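Chowdary Fund for Inland Waters
Interim progress report, second year
Project: Silver eel passage at the Nakutport weir and the Skistemel outlet
Prepared by: Sumathi Kamath
2023-07-28

Where we stand

The application promised a reliable count of adult eels leaving the Skistemel system, and a judgment on whether the bypass at Nakutport gets them past the weir. We have a count. I don't yet think it is reliable, and I would ask the Fund not to quote it in any public material until the checks described below are finished.

The Prokex acoustic counter logged 3,656 passages during last fall's run. Muthu Panicker and Hülya Avcı then went through the stored echo tracks by eye, working separately and without seeing the counter's labels, and agreed that 1,623 of them were eels. The rest were debris, other fish, or tracks too short to call. That is less than half of what the counter reported, and the errors were not spread evenly. On calm nights the machine and the readers mostly agreed. On nights with high water and a lot of leaf litter they agreed on very little, and those are the nights when eels move.
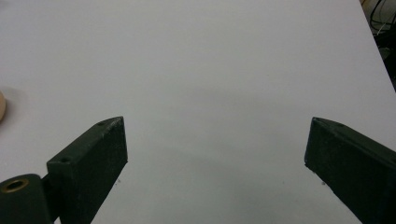

Figure 1. White tabletop, gripper fingers held apart.

We asked the supplier whether the threshold settings could be adjusted. They sent new settings, and on the same recordings these produced a lower total that looks more comfortable. I am wary of it. Settings tuned until they match one season's reading will match that season. We have kept the old and the new output side by side and will judge both against the coming run.

Is the bypass working?

The short answer is that we can't say. The bypass was open for the full season and eels were seen in it. Last year's report treated that as good news, and I signed it, but eels in the bypass tell us little unless we also know how many went over the crest or turned back upstream.

To get at this we tagged 20 eels at the Skistemel outlet. Five were later picked up by the receiver inside the bypass. Several others were heard above the weir and then lost, which may mean they passed over the crest, stopped moving, were eaten, or went by the lower receiver while it was clogged with weed. Narayanan Devadiga found it badly fouled on two visits. With a sample this small and a receiver we don't trust, any passage rate would be a number with nothing behind it, so we are not giving one.

Markos Balaskas takes a more hopeful view. His reading of the flow records is that the attraction flow at the bypass entrance was too weak for most of the run and strong enough for the last part, and that the detections came late for that reason. It's a fair idea. The same pattern would appear if tagged eels simply needed time to recover from handling, and nothing in our data separates the two.
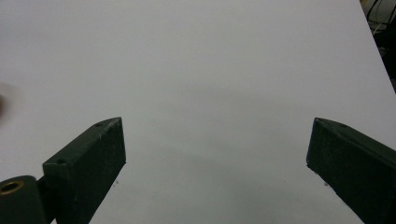 Figure 2. Bare tabletop between the two fingers of the gripper.

Changes to the plan

We propose the following for the coming season, all within the approved budget:

1. A second lower receiver, placed on the opposite bank and cleaned on every visit. Cleaning times will be logged so that gaps in the record can be seen.

2. Tagging earlier in the season, with a holding period before release. A control group released below the weir will show how often a healthy tagged eel is missed by the receivers.

3. A fixed set of echo tracks, picked at random across calm and high-water nights, to be read by two people before anyone looks at the counter output. The set will be frozen once chosen.

4. Dropping the planned length estimates. The counter gives a length for every track, but when we compared these with measured eels from the trap, large and small animals overlapped so much that the figures were no use for telling males from females.

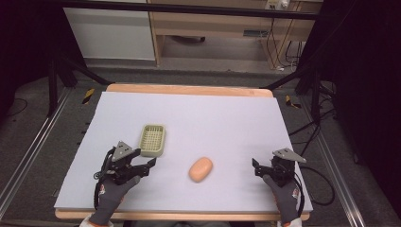
Spending and staff

Spending is slightly under plan. The saving comes from the length work, and we ask permission to move it to the second receiver. Hülya Avcı's hours have gone over because reading tracks is slow – much slower than the application assumed, and the blame for that estimate is mine. There have been no other staff changes.

The landowner at Nakutport has asked for the access track to be repaired before we bring the trailer in again. We have a quote and will send it separately.

What the Fund can expect

A full report will follow in December, with both seasons analyzed the same way. If the control group shows that our receivers miss a large share of passing eels, it will say so plainly and there will again be no passage rate. I know the Fund hoped to use a figure from this project in its talks with the weir owner. My advice is to hold those talks on the flow records, which are solid, and leave the eel numbers out for now.

Echo tracks, reading sheets and receiver logs are available to the Fund's reviewer on request. The cleaning log for last season is incomplete before the second visit.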